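Derura 차량 재고 관리 시스템 사용 설명서
4장. 매물 등록 및 외부 게시 설정

4.1 적용 범위

본 장은 중고차 매매 사업장에서 Derura 관리 단말에 차량을 등록하고, Horgan 게시 모듈을 통해 외부 매물 사이트로 전송하는 절차를 기술한다. 단말 설치와 사용자 계정 생성은 2장, 시승 예약 연동은 6장을 참조한다.
본 장의 절차를 수행하려면 ‘매물 편집’ 권한이 필요하다. 가격 확정과 게시 승인은 ‘지점 관리자’ 권한에서만 표시된다.

개정일: 2020년 2월 16일

4.2 등록 전 준비 사항

다음 자료를 준비한다.
- 자동차등록증 사본
- 성능·상태점검기록부
- 차대번호(VIN) 17자리
- 주행거리 계기판 확인값
- 보조 키 보유 여부
- 매입 계약서 번호

참고: 성능·상태점검기록부의 발급 번호가 없는 차량도 임시 저장할 수 있으나 게시 대기열에는 올라가지 않는다.

4.3 차량 기본 정보 입력

1. 주 메뉴에서 [재고] > [신규 차량]을 선택한다.
2. 차대번호를 입력하고 [조회]를 누른다. 제조사, 모델, 연식, 배기량, 변속기 항목이 자동으로 채워진다.
3. 자동 입력된 값을 자동차등록증과 대조한다. 일치하지 않는 항목은 왼쪽의 자물쇠 아이콘을 눌러 잠금을 해제한 후 수정한다.
4. 트림과 선택 사양을 지정한다. 사양 코드 목록에는 618개 항목이 있으며, 제조사 코드 또는 한글 명칭으로 검색할 수 있다.
5. 외장 색상과 내장 색상을 각각 선택한다. 외장 색상은 제조사 공식 명칭과 검색용 대표 색상을 모두 지정해야 한다.
6. 주행거리를 km 단위로 입력한다. 마일 계기판이 장착된 직수입 차량은 단위를 [mi]로 변경한 후 계기판 값을 그대로 입력한다. 환산값은 시스템이 계산한다.
7. [임시 저장]을 누른다. 화면 상단에 재고 번호가 표시된다.

주의: 재고 번호가 부여된 차량의 차대번호는 수정할 수 없다. 잘못 입력한 경우 해당 건을 [등록 취소]로 처리하고 새로 등록한다. 취소된 재고 번호는 재사용되지 않는다.
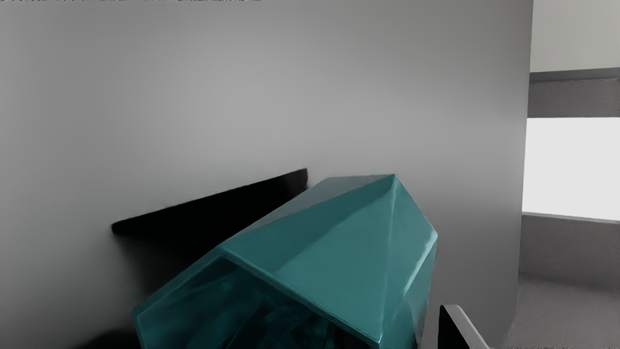 4.4 가격 및 부대 비용 설정

1. 차량 상세 화면에서 [가격] 탭을 연다.
2. 매입 원가를 입력한다. 이 값은 외부로 전송되지 않는다.
3. 상품화 비용을 항목별로 입력한다. 기본 항목은 판금·도장, 타이어, 실내 세정, 소모품 교환이다. 항목을 추가하려면 [행 추가]를 누른다.
4. 판매 희망가를 만 원 단위로 입력한다.
5. 관리비용, 이전 등록 대행료, 성능보증 보험료를 각각 별도 항목에 입력한다. 판매 희망가에 합산하여 입력하지 않는다.
6. [검증]을 누른다. 오류가 없으면 가격 상태가 ‘검증 완료’로 바뀐다.
7. 지점 관리자 계정으로 [가격 확정]을 누른다.

참고: 확정된 가격을 변경하면 게시가 일시 중단되고 상태가 ‘재승인 대기’로 전환된다. 변경 이력은 [가격] 탭 하단의 [이력 보기]에서 조회한다.

경고: 부대 비용 항목을 비워 두면 Horgan 모듈은 이를 0원으로 전송한다. 금액이 미정인 경우에는 [별도 문의]를 선택한다.

4.5 설명문 작성

설명문은 제목, 요약, 본문의 세 영역으로 구분된다. 제목에는 연식, 모델명, 트림을 이 순서로 기재한다. 지점 위치, 할인 문구, 특수 기호는 제목에 사용할 수 없다.

1. [설명] 탭에서 [서식 불러오기]를 누르고 지점 기본 서식을 선택한다.
2. 요약 영역에 주요 사양을 입력한다. 한 줄에 한 항목만 기재하며 최대 20줄까지 입력할 수 있다.
3. 본문 영역에 정비 이력, 교환 부위, 타이어 잔량, 잔여 보증 기간을 기재한다.
4. 사고 이력은 성능·상태점검기록부의 표기와 동일한 용어로 작성한다. ‘단순 교환’과 ‘무사고’를 임의로 바꾸어 쓰지 않는다.
5. [금칙어 검사]를 실행한다. 붉은색으로 표시된 단어를 수정한 후 다시 검사한다.

다른 매물의 설명문을 복사하면 원본의 재고 번호와 주행거리가 함께 복사될 수 있다. 붙여넣기 후 중괄호로 묶인 변수가 정상적으로 표시되는지 확인한다. 변수 대신 숫자가 직접 입력되어 있으면 해당 부분을 삭제하고 [변수 삽입] 메뉴에서 다시 지정한다.

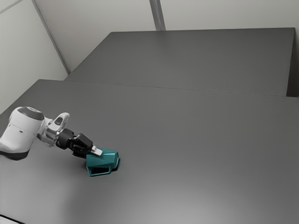
변수는 게시 시점의 등록 정보로 치환된다. 게시 이후 주행거리나 가격을 수정한 경우에는 [재전송]을 눌러야 외부 사이트의 설명문에 반영된다. 재전송은 건별로 실행하거나 재고 목록에서 여러 건을 선택하여 일괄 실행할 수 있다. 일괄 실행 시 선택 가능한 최대 건수는 127건이다.

4.6 외부 게시 연결

Horgan 모듈을 처음 사용하는 지점은 게시 계정을 먼저 연결한다.

1. [환경 설정] > [외부 게시] > [계정 연결]을 선택한다.
2. 대상 서비스에서 Benora를 선택한다.
3. 발급받은 사업자 연동 키를 입력한다. 키는 대소문자를 구분한다.
4. [연결 시험]을 누른다. 응답 코드 ‘OK’가 표시되면 [저장]을 누른다.
5. 지점 주소, 대표 전화, 영업시간을 확인한다. 이 정보는 모든 매물에 공통으로 표시된다.
6. 전송 주기를 선택한다. 기본값은 ‘승인 즉시’이다.

주의: 연동 키를 재발급하면 기존 키는 즉시 무효가 된다. 복수의 단말을 사용하는 지점은 모든 단말의 키를 교체한 후 전송을 재개한다.

4.7 게시 승인 및 확인

1. 재고 목록에서 상태가 ‘게시 가능’인 차량을 선택한다.
2. [미리보기]를 눌러 PC 화면과 모바일 화면을 각각 확인한다.
3. [게시 승인]을 누른다.
4. 상태가 ‘전송 중’에서 ‘게시됨’으로 바뀌는지 확인한다.
5. [외부 링크]를 눌러 실제 게시 화면의 가격과 재고 번호를 대조한다.

차량이 계약되면 상태를 즉시 ‘계약 중’으로 변경한다. 출고가 완료된 차량은 ‘판매 완료’로 변경하며, 이때 외부 게시물은 자동으로 내려간다. ‘계약 중’ 상태에서는 게시물이 유지되지만 문의 버튼이 비활성화된다.

4.8 오류 코드

E-103 차대번호 형식 오류
조치: 영문 I, O, Q가 포함되어 있는지 확인하고 다시 입력한다.

E-127 점검기록부 유효기간 경과
조치: 재점검 후 새 발급 번호를 등록한다.

E-140 가격 미확정
조치: 지점 관리자 계정으로 4.4의 7단계를 수행한다.

E-166 중복 매물
조치: 동일한 차대번호로 게시된 건을 조회한다. 다른 지점에서 이관된 차량이면 이관 전 지점에서 게시를 종료한 후 재전송한다.

E-201 연동 키 인증 실패
조치: 4.6의 3단계부터 다시 수행한다. 같은 오류가 반복되면 [도움말] > [진단 파일 저장]으로 파일을 생성하여 Gullus 기술지원 창구에 제출한다. 진단 파일에는 매입 원가와 고객 연락처가 포함되지 않는다.

4.9 재고 데이터 백업

백업은 영업 종료 후 실행한다. 백업 중에는 다른 단말에서 차량 정보를 저장할 수 없다.

1. 모든 단말에서 편집 중인 차량을 저장하고 닫는다.
2. [관리] > [백업] > [전체 백업]을 선택한다.
3. 저장 위치를 지정한다. 단말 내부 저장소는 선택할 수 없다.
4. 완료 메시지가 표시되면 [무결성 검사]를 실행한다.

복원 절차는 부록 B를 참조한다.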